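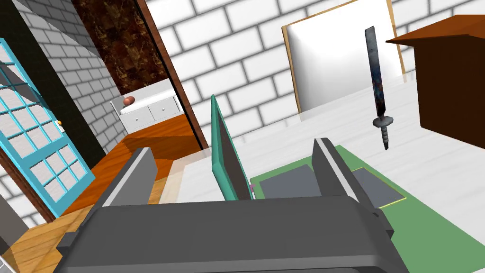

E. Manolakis
Second-year student, Music and Event Management

Report on the student project "Songs at Noon"

The task of our course was to organise one small public concert and to study how the listeners receive it. I chose a lunchtime concert of folk songs for voice and accordion in the foyer of the Plorkorix theatre in Bedov. It took place in October and lasted 46 minutes without a pause.

I wanted to know whether people who come to a free concert prefer to hear spoken introductions or to read a printed programme. In the first half the singer said a few sentences before each song. In the second half she said nothing, and the listeners had only the programme sheet with the translated texts.
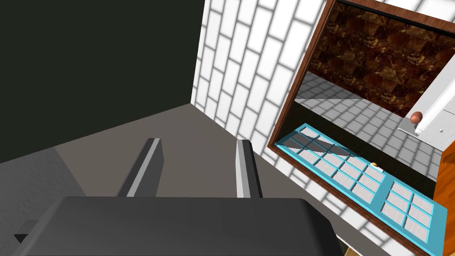
The rehearsals were in the small hall of the music school, and there were seven of them. The first two went slowly, as the accordion player had learned three songs in a different key from the singer. We decided to lower these songs by a whole tone. One song from the Hirnotau valley, a lullaby with many verses, was made shorter by me, and I now think this was a mistake. The last verse explains who is singing, and without it the text is difficult to understand.

At the end of the concert I collected 34 answer sheets. Most listeners wrote that they liked the spoken introductions better. Several older listeners wrote that the letters on the programme sheet were too small. I had chosen the small size to save paper. One person asked for the notes of the lullaby, and I sent them later by post.

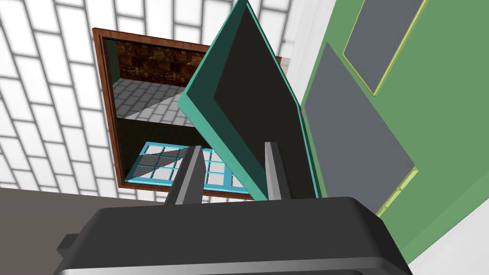 Fig. 1. Panel with turquoise edge; wooden-framed opening behind it.

The sound in the foyer was a bigger problem than I expected. The accordion was heard well everywhere, but the words of the singer were lost near the staircase. We had tested the places in the morning, when the foyer was empty, and then it sounded clear. With coats and bags and people the result was different. I should have asked someone to stand at the staircase during the first song and give us a sign.
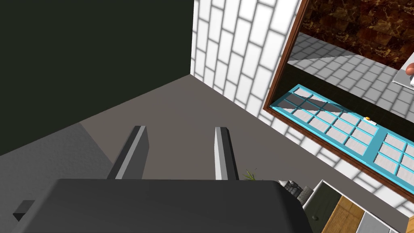
Fig. 2. Grey floor and dark wall, with the two gripper fingers.

My answer sheet also had a weak point. The question about the introductions came before the question about the songs, so some listeners may have mixed the two things. For a next concert I would change the order and leave more space for free comments. I would also keep all the verses of the lullaby.

Submitted 24 Dec 2021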